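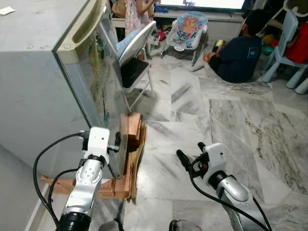 When can Plolengate residents start handing in old refrigerators again? The Pusance appliance exchange reopened on Wednesday, April 29, 2020, for drop-off by appointment, and home pickup comes back as soon as the second truck is on the road.

That's great news for anyone who has been living with a spare fridge in the hallway, and even better news for the families on the waiting list. The list stands at 364 households, the longest it has ever been. With everybody cooking at home and shopping less often, a working refrigerator matters more than it did in January, when most people who signed up wanted a second one for the garage (and were politely asked to wait their turn!).

Pusance takes in refrigerators and freezers of any size, checks them over, and passes the good ones along for free. The exchange has placed 1,361 of them so far, from big side-by-sides down to the little ones students leave behind in the Ogundipe Street dorms. Units that can't be saved go to the Stomholm yard, where the refrigerant is drawn off and the metal is sold for scrap.

Xóchitl Tapia has run the workshop from its first day and sounds thrilled to be back at her bench.

"I missed the noise," she said. "Compressors, radios, people yelling across the room for a thermostat. We've got a smaller crew now and we're all spread out, but fridges are coming in and fridges are going out, and that makes me very happy."

Mini fridges are moving fastest. They fit in a rented room, one person can usually get them through a door, and they plug in anywhere. Tapia says many come in with nothing worse than a tired door gasket or a fan full of dust.

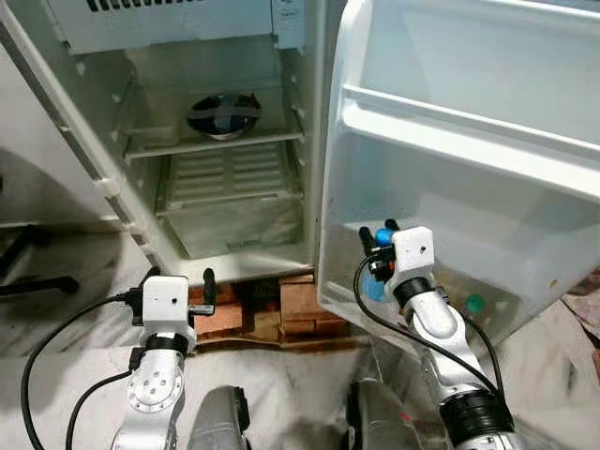

Bigger units take longer. A full-size refrigerator spends two nights plugged in at the workshop with a thermometer inside before it gets a green tag, and frost-free models get an extra look at the drain line. Anything that fails is tried once more after a repair, then stripped for parts – shelves and crisper drawers are always in short supply, so please don't throw those out if you have some in the basement.

Donors are asked to empty and wipe out the unit, tape the door shut, and keep it upright on the way over. If it had to ride on its side, just tell the person at the gate. Drop-off is by the loading door at the back, and drivers stay in the car while the crew unloads.

Babar Shaikh, who handles the bookings, is adding evening slots for people who work days. The first week filled up before lunch, he said, and he'd love to have the same problem again next week.

Appointments can be made by phone or at the front window. Households that need a refrigerator can join the list the same way, and no proof of income is required. Delivery inside Plolengate is free. Stomholm residents can sign up too, but for now they'll need to arrange their own ride.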